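Gerier Planance Desk Chair: Four Months of Sitting Down

Rating: 4 out of 5, with the missing point to be explained at length

Posted 2021-09-19 by Thaddäus Fuchs

I did not want a new desk chair. The old one had simply decided to become a stool. The gas cylinder went first, leaving me at a height suited to a bright eight-year-old, and then the backrest began to lean away from me the way people do at parties when I talk about chairs.

So I bought the Planance, made by Gerier, after reading far too many reviews by people who use the word "lumbar" as a verb. It comes in two versions. I got the plain one with the mesh back. The fancy one has a headrest, and I don't trust a desk chair that expects me to fall asleep in it.

Assembly

The box weighs as much as a medium dog and is about as willing to go up stairs. Inside you get the base, the casters, the cylinder, the seat, the back, two arms and a bag of 21 bolts. The instructions call for all 21. I mention it as a point in Gerier's favor, having once built a bookcase that left me with enough spare hardware to start a second one.

The booklet says the job takes "minutes," and it did take minutes. It took 92 of them. A fair share went to step six, where you hold the backrest up with one hand, line up a bracket with the other and turn the hex key with whatever you have left. If you live with someone, call them in for step six. If you live with someone you would like to go on living with, do step six alone.

The casters push in by hand with a very satisfying clunk. I wish there had been more of them.

The seat

Firm. Very firm for the first week, when I started inventing errands. By the third week either the foam had given in or I had, and I stopped thinking about it, and I can't say much nicer than that about a seat. The front edge slopes down, so the backs of my knees no longer go numb during long phone calls. Now only my mind does.

It's a wide seat. I can sit cross-legged on it, against the clear advice of the booklet, which has a small drawing of a person doing exactly that with a line through him.

The mesh back is cool in summer. It also leaves a faint waffle print through a thin shirt, so plan your beachwear around your working hours.

The arms, and the lost point

They go up, they go down, and they swivel in and out. What they don't do is stay. There's no lock on the swivel, so every time I lean on one to stand up, it slides off to the side like a waiter avoiding a table. Gerier's website calls this "free-motion comfort." I called it several other things.

The arms matter more than they should because of where the chair has to live. A chair gets tested against a desk, and a desk with a rounded front is a fussy partner. Set the arms at elbow height and they meet the edge before your stomach does. Drop them two notches and the whole thing slides under nicely, but then your elbows hang in space and you might as well have bought the version without arms, which costs less.

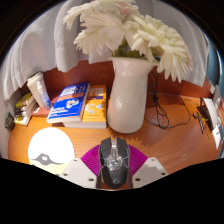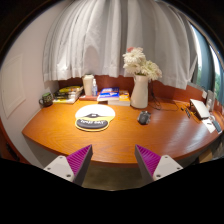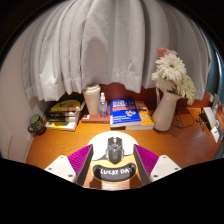
The orange-brown wooden desk.

Rolling around

I have hard floors, and the standard casters are hard plastic, and together they sound like a bowling alley with one sad customer. I swapped them for a soft set from Florkex, which fit without any trouble and made the chair nearly silent. They also made it faster. Push off from the desk with any feeling and you'll visit the other side of the room. I've learned to keep one foot down.

The tilt is good. You pull a lever and lean back, and the tension knob under the seat decides how much of an adventure it will be. The knob turns the opposite way from what you'd expect. I've turned it the wrong way every single time and have made my peace with it.

Compared with the other one

Before buying I tried the Saludo in a showroom for long enough that a salesman came over twice. It has a softer seat and much better arms, with a proper lock on them, and if I wrote for a living I'd probably pay the difference. It also has a lever for everything. I counted four on one side, and one of them did nothing that the salesman or I could detect.

Would I buy it again?

Yes, with the Florkex casters in the same order, and I'd set the arms low from day one. Tall people should sit in one first, as the cylinder tops out a bit early. Mine has started to make a small sigh when I get up. I've started to do the same, so I haven't written to Gerier about it yet. The warranty runs until November.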